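Matching a Discontinued Green

June 20, 2024

The previous post ended with the shelf brackets, and I said the next one would cover paint. Several people wrote to ask how I matched the old cabinet color without a sample can, so this is mostly about that, with some detours into binders and lighting.

The cabinet is a Skanum, the low model with two sliding doors and a recessed plinth. The original finish was a muted green that the maker called Jerby. It was dropped from the range before I bought the piece secondhand, and the store has no leftover stock. One door had a deep scrape running from the finger pull to the lower corner. The other was sound. The aim was to repaint the damaged door and leave the good one alone, which is the hardest version of the job. Two doors that sit side by side in the same plane will show a difference that would pass without comment on opposite walls of a room.

Start with what a color match is. A paint film reflects some fraction of the light at each wavelength, and the eye reduces that curve to three responses. Two films with quite different curves can produce the same three responses under one lamp and different ones under another. This is metamerism, and it is the reason a match approved at the paint counter can fail in the hallway. The only reliable way to avoid it is to use the same pigments in the same proportions. If the pigments are unknown, the next best thing is to test under every light the object will live in.

Gray greens are bad for this. They can be built from a green pigment knocked back with red, from yellow and black, or from yellow oxide and blue with a lot of white. All of these can be pushed to the same spot under daylight. Under a warm lamp the yellow and black version tends to go olive, while a version built on phthalo green can stay noticeably cooler. The name on the fan deck says nothing about which one you have.

I took the sound door off its track and cleaned it with diluted dish soap, then plain water, then let it dry overnight. Skipping the cleaning is a common error. Kitchen film is slightly yellow and it also changes the gloss, and both will throw off a reading. I measured the back of the door as well as the front. The back had seen very little light and read slightly greener and darker than the front, so the front had faded. The match has to be made to the faded color.

For readings I used a small handheld colorimeter that Povilas Strazds lent me. It has its own light source and sits flat against the surface. It is good at telling you how far apart two samples are and less good at telling you what either one is in absolute terms, which suited the job. I took readings at five points across the door, averaged them, and treated that as the target. The lower edge was slightly off from the rest, probably from mopping, and I left it out.

The hardware store scan gave a formula of white base, yellow oxide, black, and a small shot of green. The first pot was visibly too yellow. The counter machine includes or excludes gloss depending on how it is set up, and the person running it didn't know which. I took the pot home anyway and corrected it by hand. Adjusting a near miss is much easier than starting from white.

The method for correcting is dull but it works. Weigh out a small batch on a kitchen scale that reads to a tenth of a gram or better. Dilute the tinting paste in clear base first, so that one drop of the diluted mix is a small step. Add, stir, draw down a stripe on a sealed card, dry it, read it. Write down the weight before looking at the result. Wet paint in a water-based acrylic is lighter than the dry film, because the binder is milky until it coalesces, and any judgment made on the wet stripe is worthless. A hair dryer on low brings the wait down to a few minutes. On high it can skin the surface and change the gloss.

It took 12 draw-downs to get to something I was willing to put next to the door. The errors were mostly on the yellow-blue axis. I overshot with blue at one point and had to enlarge the batch to get back, which is how I ended up with far more paint than one door needs.

Card stripes are also misleading about area. A narrow stripe looks darker and more saturated than the same paint over a full panel, and a stripe with white card around it looks darker again. I now paint a whole offcut, at least the size of a sheet of letter paper, and view it with a gray surround. If you have objects around the house in the same family of color, put them near the sample as well. They won't tell you whether it matches the door, but they will show you quickly how far your eye drifts when the neighboring colors change. A green next to orange reads differently from the same green next to lavender.
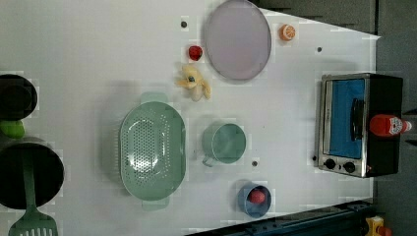 Sage green on a white top, with orange, red and lavender for neighbors.

The effect is called simultaneous contrast and it has nothing to do with the paint. The eye pushes a color away from whatever surrounds it. A grayed green beside something red looks more green, and beside a stronger green it looks almost gray. This matters for the final check, because the door hangs next to a brick-colored wall on one side and the good door on the other. I had rejected one of the earlier samples as too saturated while looking at it against the brick. The meter had it closer than the one I preferred. When I masked the wall with gray paper, the meter was right.

Lighting was the next part. The hallway has a north window and two ceiling lamps, both nominally warm white. One turned out to be an older bulb with poor color rendering, and under it every sample looked flat. I replaced it before going further. Judging under a poor lamp is only sensible if the poor lamp is staying. My checks were window light at midday, lamps only, and both together in late afternoon. The sample held up in the first and third. Under lamps alone it went slightly brown against the door, so there was some metamerism left. Replacing part of the black with a small amount of green and red oxide reduced it to where I had to look for it.

Gloss gets less attention than it should. The factory finish on the Skanum is a low satin. The hardware store sells matte, eggshell, satin, and semigloss, and these words are not standardized between brands. A film that is too shiny looks darker and richer when viewed straight on and paler at a grazing angle. Since the doors are seen mostly while walking past, the grazing angle is the one that counts. I blended matte and satin from the same product line and tested the blend on the offcut. Mixing across lines is a risk I would avoid, as the binders may not be compatible and the film can stay soft.

Edgars Grīnberga disagrees with me about application. He sprays everything. His point is that the factory finish was sprayed, and a roller leaves a texture that catches light no matter how good the color is. He is correct about the texture. I don't have a booth or an extractor, so I rolled with a fine foam sleeve and leveled each coat with 400 grit once it was hard. The texture is visible if you put your face close to the door. From a normal standing distance I can't find it.

Sequence for the record. Fill the scrape with a two-part filler, sand flat, spot prime, sand, prime the full face, sand, first coat, wait a day, sand lightly, second coat. The full prime is needed even though most of the old finish was intact, as the filler and the old paint absorb differently and the patch will show through as a dull area. I used a gray primer tinted toward the target. White primer under a mid-tone needs an extra coat to hide and every extra coat adds texture.

The tray liners came from Greston and were fine. The foam sleeves from the same place shed on the first use and I threw them out. The replacement sleeves are Tamošiūnaitė, sold in packs of 20, which is more than I will use this decade, but they don't shed and the ends are rounded, so there is no tram line where passes overlap.

The door has been back on its track for a while. Acrylics continue to harden for weeks after they are dry to the touch, and a slight shift in gloss is normal over that period. I measured again before writing this and the difference between the doors is small enough that it falls inside the scatter between my five original points. Under the lamps I can still tell which one is repainted, though I know where to look.

Remaining problem: the two doors will not fade at the same rate. The old one has done most of its fading and the new one has not started. I used oxides where I could, which are very stable, but the green shot in the store formula is an unknown. I will take another set of readings in October and post the numbers.

The leftover paint is in a glass jar filled to the brim, labeled with the batch weights. The full formula is in a text file and I'll send it to anyone with the same cabinet, with the warning that your door has faded by a different amount than mine.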